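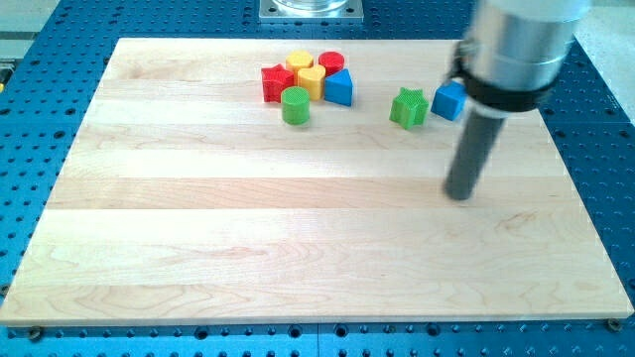 **Tema 4. Programas escolares de bienestar emocional: cómo leer lo que prometen**
Apuntes de clase, 01/05/2018

Seguimos donde lo dejamos: la diferencia entre que un programa guste y que un programa sirva. Casi todos gustan. El profesorado agradece las fichas, las familias agradecen que se haga algo y los niños agradecen perder una hora de matemáticas. Con eso no se evalúa nada.

### El caso Nosari

Nosari es un programa de educación emocional para primaria, comercializado por Cliletti. Cuatro sesiones, un cuaderno por alumno y un cuestionario al principio y al final. El folleto dice que participaron 976 alumnos y que «mejoró su bienestar». Preguntas que deberíais haceros antes de pasar la página:

- ¿Mejoró respecto a qué? No hay grupo de comparación. Entre septiembre y mayo los niños cambian solos.
- ¿Quién rellenó el cuestionario? El tutor que impartía las sesiones.
- ¿Cuántos lo terminaron? El folleto da la cifra de entrada. La de salida no aparece por ningún lado.
- ¿Qué se entiende por bienestar? La escala pregunta sobre todo por vocabulario: si el niño sabe nombrar la rabia, la vergüenza, el miedo. Saber nombrar una emoción es útil, pero un niño puede decir «estoy frustrado» con una dicción perfecta y seguir durmiendo fatal.

### El caso Sarside

Más modesto y por eso más interesante. Se aplicó en un solo centro, con 50 alumnos repartidos por sorteo entre el programa y la clase de tutoría habitual. Resultado: ninguna diferencia clara en ansiedad a los cuatro meses. Los autores lo publicaron igualmente, cosa que merece un aplauso, aunque en la discusión hablan de una «tendencia prometedora». Ojo con esa expresión. Con una muestra así, una tendencia puede ser casi cualquier cosa —incluido el ruido— y tampoco permite afirmar que el programa no funcione. Lo correcto es decir que no lo sabemos.

### Universal o selectivo

Un programa *universal* se da a toda la clase; uno *selectivo*, a quienes tienen más riesgo. El argumento a favor del primero es el estigma: nadie sale señalado del aula. Me parece razonable, pero tiene un coste que los folletos callan. Si la mayoría de la clase está bien, el margen de mejora es pequeño. Y algunos niños pueden empezar a leer como síntoma un mal día corriente. Habría que medirlo, y pocas veces se mide.

### El cribado Yazzie

Lo dejo apuntado para la próxima clase. Es un cuestionario breve que pretende detectar malestar en el patio y en el aula. Antes de venir, pensad qué pasa después de un resultado positivo. Si el colegio no tiene orientador disponible y la lista de espera es larga, detectar sirve de poco y preocupa a la familia.

**Para entregar** (una página, sin portada):

1. Elegid un programa que se use en un colegio que conozcáis.
2. Copiad literalmente su afirmación principal.
3. Escribid qué dato haría falta para creerla y decid si lo habéis encontrado.

No se aceptan como prueba los testimonios de la web del propio programa. Las valoraciones con estrellas, tampoco.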